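Logiciel > Perception et commande > Listes de contrôle

Contrôle avant session : chaîne de perception, poste Sirkesitz
2018-02-24 -- par Mỹ Ngô
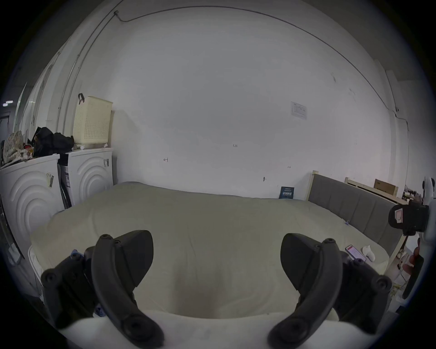 Dernière modification de cette page : mars, révision des points 3 et 6

Version logicielle contrôlée : Kemik 53, planificateur Nordin, enregistrement par Undatbridge.

1. Horloges
Synchronisation du flux vidéo et de l'ouverture des doigts : OK.
Commentaire : 42 ms d'écart au démarrage, stable ensuite. Relancer le service si l'écart augmente.

2. Étalonnage optique
Fichier de distorsion chargé : OK.
Commentaire : le mur blanc sort encore courbé dans l'image brute. Contrôler sur l'image redressée uniquement.

3. Masque de la pince
Les deux doigts noirs et le corps blanc sont exclus de la carte de profondeur : À REPRENDRE.
Commentaire : le bord du corps blanc se confond avec la couette claire. Le masque déborde sur le tissu -- seuil à revoir.

4. Localisation
Suivi visuel sans perte : OK avec réserve.
Commentaire : 686 points retenus, peu sur la couette et le mur. Les deux lave-linge et le panier ajouré en fournissent la plus grande partie. Ne pas partir face au mur seul.

5. Segmentation
Téléphone sur le lit détecté : OK.
Petit objet blanc à côté : classe incertaine, chaussette ou chiffon. Laisser « textile, non confirmé ».
Vêtements noirs sur la machine de gauche : un seul objet pour tout le tas. Anomalie ouverte.

6. Planification
Téléphone en zone interdite à la saisie : OK.
Tête de lit ajoutée comme obstacle : OK.
Commentaire : la couette reste traitée comme une surface rigide. Vitesse d'approche réduite tant que le modèle souple n'est pas fusionné.

7. Journal
Espace disque, droits d'écriture, nom de session : OK.
Commentaire : 1820 images au journal, aucune trame manquante.

8. Arrêt logiciel
Commande d'arrêt testée depuis le terminal et depuis l'interface : OK.

Avis : session autorisée en enregistrement seul. Pas d'exécution de trajectoire avant correction du point 3.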